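La pinza ya cierra bien (y otras alegrías del taller)

¡Por fin! Después de todo octubre peleándome con el brazo, ayer a las once de la noche conseguí que agarrara una tela y la levantara sin soltarla a medio camino. Ya sé que suena a poca cosa, pero llevaba semanas con la pinza resbalando sobre cualquier cosa blanda y estaba a punto de pasarme a los cubos de madera, como todo el mundo.

Para quien llegue nuevo: lo estoy montando en el taller compartido de la calle Esquivel, en la mesa del fondo, con una controladora Grindau de segunda mano y servos Breser. El objetivo es que el brazo saque ropa de un cesto y la deje en otro. Doblarla ya será otra historia, no me atrevo ni a ponerle fecha.

El problema gordo era la fuerza de cierre. El servo de la pinza trabaja en una escala que va de 1000 a 3000, y yo lo tenía parado en 1800 y pico por miedo a quemarlo. Con una pieza rígida eso basta y sobra, con tela no. Ekua Atinga, que comparte mesa conmigo y sabe de motores bastante más que yo, me dijo que dejara de adivinar y midiera la corriente. Lo hice, y resulta que tenía muchísimo margen. Subí el cierre poco a poco, apunté los valores en la libreta y me quedé tan contenta.
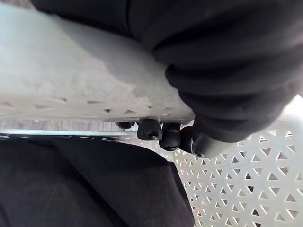 Lo siguiente fue la cámara de la muñeca. Al acercarse mucho, el plástico blanco con agujeritos triangulares y la tela oscura le llenan casi toda la vista, y mi programa se hacía un lío tremendo: tomaba los triángulos por bordes de la ropa e intentaba pellizcarlos. He probado a desenfocar un poco la imagen antes de buscar contornos - dos líneas de código, nada más - y los triángulos casi desaparecen. Con lo negro sobre negro todavía falla, porque las arrugas apenas se distinguen de la sombra. Me parece un problema precioso, aunque a las once de la noche no tanto.

También he cambiado la forma de guardar las pruebas. Antes lo metía todo en una carpeta y rezaba. Ahora cada intento lleva su número y una nota corta, y llevo ya 1084 archivados (sí, muchos son desastres, y los desastres son los que más miro). La carpeta vieja, con 3894 imágenes sueltas y sin etiquetar, sigue ahí esperando a que tenga una tarde muy aburrida.

Me queda pasar mejor los cables por el codo, que se enganchan al girar, y probar las yemas de silicona Dulirham que me han recomendado en los comentarios. ¡Gracias por eso! Si alguien las ha usado con tela fina, que me cuente con qué las pegó.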